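Drinberg: Kukent darf im Steinbruch vorerst nicht tiefer graben

14. Juni 2024

Eigentlich wollte ich gestern Abend nur kurz in den Gemeindesaal schauen, mir die Entscheidung abholen und dann heim. Daraus ist nichts geworden, ich saß bis kurz vor elf auf einem dieser Klappstühle, die nach einer halben Stunde im Rücken zwicken. Dafür gibt es jetzt wirklich etwas zu berichten: Die Firma Kukent bekommt für den Steinbruch Horton vorläufig keine Genehmigung, unter die jetzige Sohle zu gehen. Erst muss das Grundwassergutachten vollständig auf den Tisch, und zwar öffentlich, mit allen Messreihen.

Für alle, die neu zugezogen sind oder beim letzten Mal weggehört haben: In Horton wird seit 1827 Kalkstein gebrochen. Halb Drinberg ist aus dem Zeug gebaut, meine Küchenwand auch. Zwischendurch lag der Bruch lange still, dann kam Kukent und hat wieder angefangen, zuerst ziemlich gemütlich, später mit richtig großem Gerät. Im April hat das Unternehmen beantragt, die Abbaufläche um 15 Hektar nach Osten zu erweitern und dort bis in rund 70 Meter Tiefe zu gehen. Und da liegt eben das Wasser, aus dem die Brunnen am Oberen Weg gespeist werden.
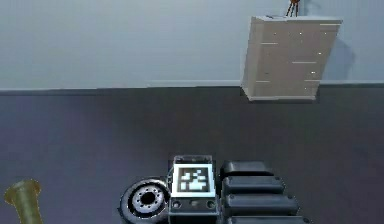

Roboterarm über dunkelgrauem Boden (Computergrafik)

Die Erweiterung in die Fläche ist übrigens nicht vom Tisch, das haben gestern einige durcheinandergebracht (ich zuerst auch, muss ich zugeben). Über die wird getrennt verhandelt. Gestoppt ist nur der Tiefenabbau, und auch der nur so lange, bis die Behörde die fehlenden Unterlagen geprüft hat. Wie lange das dauert, wollte der Vertreter vom Bergamt nicht sagen. Er hat dreimal angesetzt und ist dreimal bei "zeitnah" gelandet.

Was fehlt denn nun? Im Gutachten, das das Büro Unnithan für Kukent geschrieben hat, stehen Wasserstände von vier Messstellen. Drei davon liegen westlich vom Bruch, also genau auf der Seite, auf der gar nicht gegraben werden soll. Die vierte steht im Osten, aber ihre Werte sind nur als Jahresmittel angegeben. Ob der Pegel im Sommer absackt, kann man daraus nicht lesen. Ich habe mir die Tabelle in der Pause noch einmal geben lassen, weil ich dachte, ich hätte eine Seite überblättert. Hatte ich nicht.

Kukent sieht das naturgemäß anders. Die Einzelwerte lägen vor, hieß es vom Podium, man habe sie wegen der Lesbarkeit zusammengefasst und reiche sie gern nach. Außerdem werde das abgepumpte Wasser ja in den Mühlbach geleitet und gehe der Gegend nicht verloren.

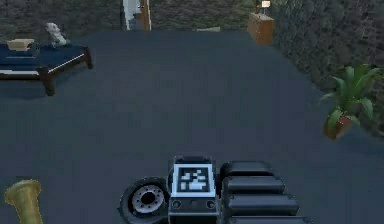

Mit dem Mühlbach war dann die Gemütlichkeit im Saal endgültig vorbei! Der Bach fließt nämlich nach Süden ab, die Brunnen liegen im Norden, und das weiß in Drinberg jedes Kind, das dort mal einen Gummistiefel verloren hat. Es wurde laut, es wurde dazwischengerufen, und die Sitzungsleitung hat irgendwann einfach das Fenster aufgemacht und gewartet.

Ruhiger ging es weiter, als die Anwohner vom Oberen Weg an der Reihe waren. Viele von ihnen hängen nicht am öffentlichen Netz. Wenn deren Brunnen trockenfällt, müsste eine Leitung den Hang hinauf gelegt werden, und wer die bezahlt, steht in keinem einzigen Papier. Im Antrag kommt das Wort Ersatzversorgung zwar vor, aber nur im Inhaltsverzeichnis. Das Kapitel dazu ist eine halbe Seite lang und verweist auf spätere Absprachen.
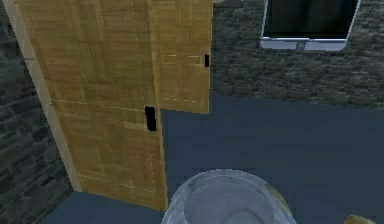
Karthikeyan Thevar verlangte, diese Absprachen müssten vor der Genehmigung unterschrieben sein, hinterher habe man nichts mehr in der Hand. Er wolle dem Betrieb gar nicht an den Kragen, sagte er noch, aber eine mündliche Zusage könne er nicht in den Wasserkocher füllen. Dafür gab es Applaus, auch aus den hinteren Reihen, wo die Leute aus dem Bruch saßen.

Überhaupt, die Beschäftigten. Die kommen mir in der ganzen Geschichte oft zu kurz. Auf der jetzigen Sohle ist noch Stein da, aber wie viel, darüber gehen die Angaben auseinander. Von Kurzarbeit war gestern keine Rede, von Neueinstellungen allerdings auch nicht mehr, und die standen im April noch groß in der Pressemitteilung. Ich habe beim Rausgehen mit zweien gesprochen, die ihren Namen lieber nicht lesen möchten. Beide sagten, sie hätten von der fehlenden Messreihe erst im Saal erfahren. Einer wohnt selbst am Oberen Weg - der hat also gleich doppelt schlecht geschlafen, nehme ich an.
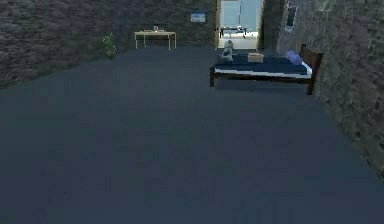
Eduardo Espiritu schrieb mir noch in der Nacht, das Ganze sei ein halber Sieg und man solle sich bloß nicht ausruhen, solange über die Fläche im Osten weiterverhandelt werde. Wer dort abräume, verändere schon die Versickerung, ganz ohne tiefer zu graben. Ob das stimmt, kann ich nicht beurteilen, ich habe die Frage aber ans Bergamt weitergeleitet und melde mich, wenn eine Antwort da ist.

Die Unterlagen liegen ab Montag im Rathaus aus, erster Stock, bitte klingeln. Einwendungen gegen die Flächenerweiterung gehen schriftlich an das Bergamt, per Mail reicht nicht, da muss eine Unterschrift drunter.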